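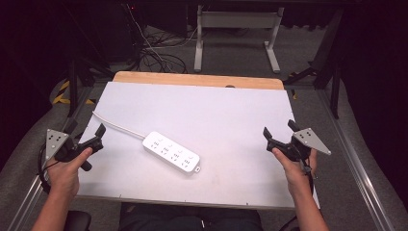
## 4. Discarding, and what the program does about it

Cribbage is usually left out when people list the games that machines have mastered. This may be because it is short, or because it is played in pubs, where the press office seldom goes. It does, however, ask a question that bridge and chess don't: which two of your six cards would you like to give away, given that on alternate deals you are giving them to your opponent?

Clurnero answers this question in two stages. The first is plain counting. For each way of keeping four cards, the program goes through every possible starter card and works out the average score of the hand. A patient child could do the same, given a long enough afternoon. The second stage puts a value on the crib, which depends on what the other player is likely to throw. Our earlier program, Holst, assumed here that the other player threw cards at random. This was unkind to most of the opponents it met and fair to a few.

Figure 3 shows a deal on which the two programs part company. The crib belongs to the opponent.

```
Dealt: 5♠ 5♦ 6♣ 7♥ J♠ K♦

Choice A keep 5♠ 5♦ J♠ K♦ throw 6♣ 7♥ holds ten points
Choice B keep 5♠ 5♦ 6♣ 7♥ throw J♠ K♦ holds eight points
```

**Figure 3.** Two ways to divide one hand. Points are those held before the starter card is turned.

Choice A is the greedy one. Each five makes 15 with each of the court cards, the pair adds its two points, and the player feels pleased until the crib is turned over. A six and a seven lying side by side are a handsome present: a five or an eight from the other player makes a run of them. Choice B holds less at the start but is helped by more starter cards, and the jack and king it gives away are poor company for one another. Holst took A. Clurnero takes B, except near the end of a game, when two points in the hand may be worth more than good prospects.

It is this last clause that gave us trouble. A program that only looks for the highest average score will play the final street as if the game went on for ever. Clurnero therefore keeps a table of winning chances for each pair of scores and each dealer, and picks the discard that does best by the table. The table was filled in by self-play, starting at the finishing post and working backwards. An early version was started from the other end, and for most of May it believed that the non-dealer could not lose. We have kept this version for sentimental reasons.
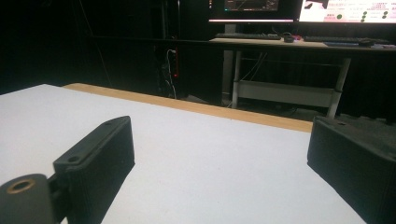 Does the table need to be rebuilt for each new opponent? One table serves for all of them, and only the estimate of what the opponent throws is changed as play goes on.

That estimate starts from the discards in the Trullwood set, a record of 700 games played by club members who agreed to have their choices written down. We should own up to its limits. Club players are a particular breed, and the Trullwood set contains a strong dislike of ever parting with a 5, even into one's own crib, where it would often do some good. Clurnero picked up this dislike as a fact about people and makes use of it. It doesn't share it, although one of its settings comes close.

The Fistville set, which we held back for testing, comes from a league with looser habits. Its players break up pairs for no reason that we could find, and several seem to regard the crib as somewhere to put cards they find ugly. Against habits of this kind, the first-stage count does nearly all the useful work, and the opponent model mostly has to keep out of the way. We let it do so by shrinking its estimate towards Holst's random throw whenever its guesses go badly. It was a little galling to find Holst's assumption back in use so soon after we had been rude about it.

Pegging, the part of the game in which the cards are played out one at a time, is handled by a separate search and is treated in Section 5. For the discards discussed here we use a fixed average for pegging points, which slightly undervalues low cards.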